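Ticket 3549 - Clanadine booking system, confirmation emails going out twice / not at all
Opened 17/03/2023 by Heledd Prothero
Site: Gorncombe reading room
Status: Closed 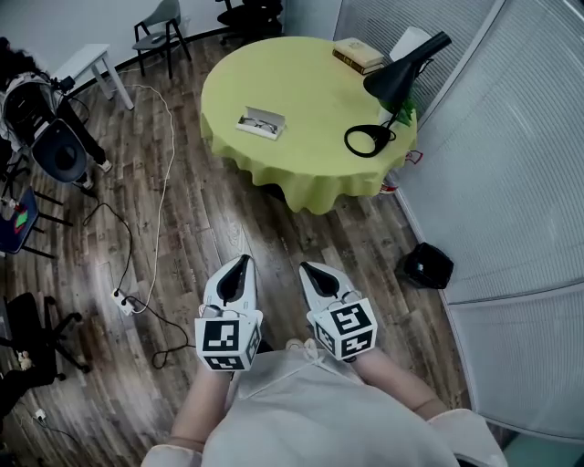
Reading room, round table with the green cloth

Problem as reported
Members booking a table through the Clanadine page get either two confirmation emails or none. Staff copy goes missing as well. Started after the mail settings were moved over to Drarerov. Bookings themselves are fine, they show in the diary, right name and right slot. Only the emails are wrong.

Heledd, 09:12
Made two test bookings for the round table from my own account. First one, two emails, same minute. Second one, nothing. Checked junk, nothing there either. Diary shows both bookings. Have not touched any settings.

Ainhoa, 09:40
Thanks. Can you tell me which address you used, and whether the second booking was made while the first was still open in another tab? Also please send the mail log from the admin page, last 2000 lines is plenty.

Heledd, 09:58
Same address both times, my work one. Yes first one was still open in another tab. Log attached. Can't make head nor tail of it.

Ainhoa, 10:35
Log is useful. Two separate things going on I think.

1. Doubles. The old mail sender was never switched off when Drarerov was set up. Both are picking up the same message and both are sending it.
2. Missing ones. Messages are sitting in the queue with "refused, sender not allowed". The From address is still the old Bustamante one and Drarerov won't send for a domain it hasn't been told about.

Please try:
Admin > Mail > Senders. Untick "Built-in sender". Save.
Same page, change From to the bookings address on your new domain.
Restart the mail service (button at the bottom, takes a minute).
One new test booking, all other tabs closed.

Heledd, 11:04
Done all that. No more doubles. But now getting no email at all, for anything. Password resets not arriving either so it's worse than before. Have put a note on the front desk telling people to ring if they're unsure of their slot.

Ainhoa, 11:20
OK, that does fit. Everything now goes through Drarerov and it's refusing the lot. Is the new domain showing as verified on the Drarerov side? Settings > Domains, should be a green tick. If it says Pending then the DNS record hasn't been found.

Heledd, 11:31
Pending. Says "record found, value does not match".

Ainhoa, 11:47
Paste me the value exactly as it is in your DNS panel please, not the one from Drarerov.

Heledd, 11:55
Sent by email, didn't want to stick it in here. I did notice it has a space in the middle where the line wraps??

Ainhoa, 12:10
That's the one. Space got in when it was copied out of the PDF guide. Delete it, save, then press Check Again in Drarerov. Can take a while to show.

Heledd, 14:26
Green tick now. Test booking gave one email to me and one to staff. Password reset arrived too.

But, 65 messages still stuck in the queue from before. Do they go out by themselves? Some are for slots that have already gone.

Ainhoa, 14:41
They will retry at the next run, yes. If you don't want people getting old ones, go to Admin > Mail > Queue, sort by booking date, tick the past slots and Discard. Leave the rest and press Retry. Don't use Clear All, it takes teh reminders with it.

Heledd, 15:08
Discarded the old ones, retried the rest, queue is empty. Note off the front desk.

Ainhoa, 15:15
Good. Closing. Will ask for the PDF guide to be changed so the value is on one line. The old Bustamante mail account is paid up until August, so leave it be for now in case of replies, then cancel.

Heledd, 15:19
Will do, ta. Reopening if it recieves any more complaints.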